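What the night desk does now

Ásdís Fogh
14 Feb 2019

The delivery robots in Brallerdale are described in the operator's material as autonomous. I work on the night desk that supervises them, and I think the word does harm. It hides a job, and a job that is hidden gets designed badly.

Stunex runs the service. Before the robots there were couriers on bikes and in two small vans, and a dispatcher who talked to them by radio. I was the dispatcher for the late shift. The couriers are mostly gone, some to the warehouse and some to other employers. The dispatch desk has become the remote desk. The software on it is called Jingate. It shows a map, a queue of requests from the robots, and the view from whichever unit has asked for help.

A unit asks for help when its own estimate of where it is, or of what is in front of it, falls below a set level. It stops and sends a request. One of us opens the view, decides whether the way ahead is clear, and either releases the unit or drives it by hand at walking pace until it recovers. In April our desk logged 2,126 requests. Of those, 146 ended with a person going out to the robot. The remainder were closed from a chair.

Management reads those numbers as a success, and in one sense I agree. Fewer people are out on the road at one in the morning, and the injury record is better for it. My objection is to the next step in the argument, which says that a request closed from a chair costs almost nothing. The planning sheet gives each one a fixed handling time. The clock starts when the view opens and stops when the unit moves, and whatever the operator had to do in order to be sure is left out. 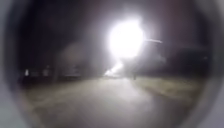
At night the uncertainty is large. Glare from a single lamp can take away most of the upper part of a view. Trees become one dark mass, and the far end of a path is the part you most want to see and the part you see worst. A short upright shape by the grass may be a post, and it may be a child's scooter left standing. On the bike, a courier would have turned their head. The operator has no head to turn. We wait, compare with the map, ask the unit to creep forward a little, and look again. Twelve seconds of that is tiring in a way that twelve seconds of radio talk never was.

There is a second change, and I think it matters more. Couriers knew the route. They knew which gates were locked after ten and which lanes flooded, and they told each other. That knowledge was never written down and the company never paid for it separately. When the work moved to the desk it was assumed to have moved along with it, through the map. Part of it did. The map has 3,000 annotations, most of them made by operators during shifts, in time that was booked as idle. I have made a good number myself. The job title still says monitor.

A monitor watches a system that works. We are supplying judgment to a system that stops when it lacks judgment. The difference has practical consequences. Monitors can be assigned more units as reliability improves, and this is the plan: the ratio goes up each time the request rate goes down. But the easy requests disappear first. Those that remain are the bad light, the odd obstacle and the blocked path, and they arrive in clusters when the weather turns. An average taken over the month describes no actual hour of the shift.

Kan, the contractor that supplies half of our operators, pays by closed request. I would end that tomorrow. A person paid per release has a reason to release, and the footpath is shared with people who have agreed to nothing. Pay the hour. Log refusals as well as releases, and treat a refusal as work done.

I would also put operators on the route on foot, in the dark, for one paid shift out of every quarter. Stunex has turned this down twice on cost. The figure quoted to us was 900 a head, including cover. Set against a single bad release, I do not find it high.

None of this is an argument for bringing back the vans. I drove one for two winters and do not miss it. The robots carry small loads slowly and do it well. What I want changed is the accounting. Handling time should include the looking. Map work should have its own line on the timesheet, and the staffing ratio should be set by the worst hour of the month. The request log already holds enough data to do all three, and the desk has asked for the export.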